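A louça da Lirach

Hanyu Ye herdou o apartamento da tia em maio e só em setembro teve coragem de abrir os armários da cozinha. O prédio ficava na rua Skerkel, número 208, terceiro andar, sem elevador. A tia tinha trabalhado trinta anos na Momis, uma loja de louça que fechou quando o dono se mudou para o litoral, e levava para casa as peças que ninguém comprava. Os armários estavam cheios até em cima.

Qiuyue Xue veio ajudar numa quinta. Trouxe caixas de papelão, jornal velho e uma garrafa térmica de café.

– Ela usava isso tudo?
– Usava quatro pratos – disse Hanyu. – Os outros ficavam guardados.

Começaram pela prateleira de baixo. Travessas, uma sopeira sem tampa, xícaras de café embrulhadas em páginas de um jornal que também já não existia. No fundo de uma gaveta estava um caderno de capa dura onde a tia anotava as peças, com o preço da loja e uma palavra ao lado. Sopeira, 97, pena. Jogo de chá Xiong, 2199, nunca. Travessa oval, feia. Qiuyue leu algumas em voz alta e depois parou de ler, porque Hanyu tinha ido para a janela.

Trabalharam até as duas. O que ia embora ficou no corredor, nas caixas. O que Hanyu queria ver com calma foi para a mesa. Um homem da loja de usados tinha oferecido 3000 por tudo, sem olhar, e ela ainda não tinha respondido.

– Responde que não – disse Qiuyue.
– Eu não tenho onde pôr.
– Então responde que sim.

Hanyu não respondeu nada. Lavou uma caneca, enxugou, pendurou no suporte. Lavou outra.
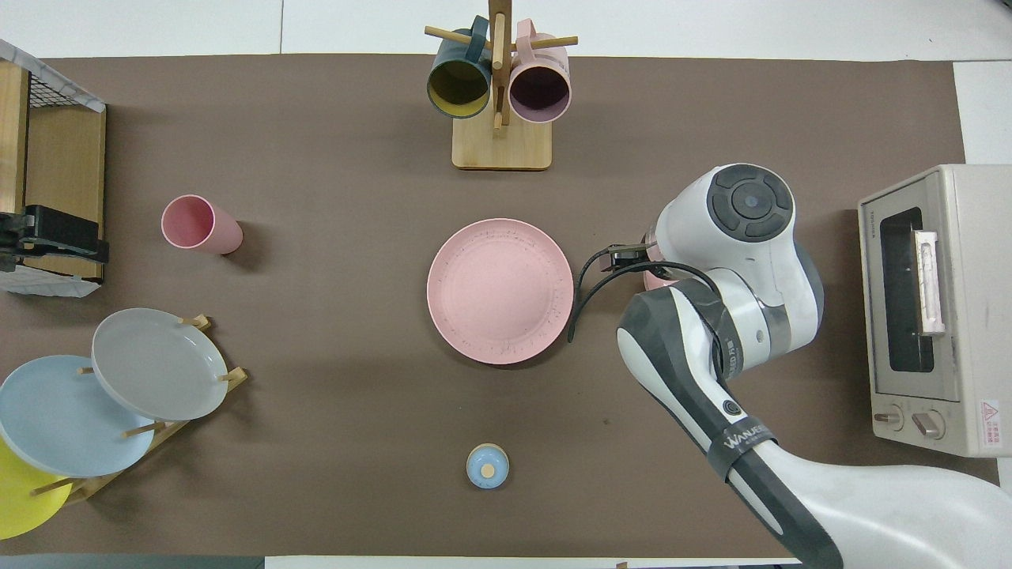 A tia comia sempre no mesmo prato, um Lirach de segunda escolha, e quem jantava com ela recebia o que viesse primeiro à mão. Hanyu se lembrava do cinza, que era o das visitas sérias, e do amarelo, que era o dela quando criança. Agora os dois estavam em pé no escorredor de madeira, com o azul-claro no meio, e o cor-de-rosa salpicado ficou sozinho no centro da mesa. Qiuyue perguntou se era aquele. Era. Uma xícara tombada, também rosa, continuou deitada do lado esquerdo e elas não mexeram nela.

Beberam o resto do café, que já estava morno. Lá embaixo alguém tentava estacionar e desistia. Hanyu abriu o caderno na última página escrita e procurou o prato. Estava lá, sem preço. Ao lado, a tia tinha posto só: este.

Pegou a caneta da bolsa e escreveu a data embaixo, 28/9/23, com a letra menor que conseguiu. Depois ligou para o homem da loja de usados e disse que podia vir buscar as caixas do corredor, só as do corredor, e que o preço teria de ser outro.

– Quanto? – perguntou ele.

Ela tapou o telefone com a mão e olhou para Qiuyue, que já estava desembrulhando a sopeira.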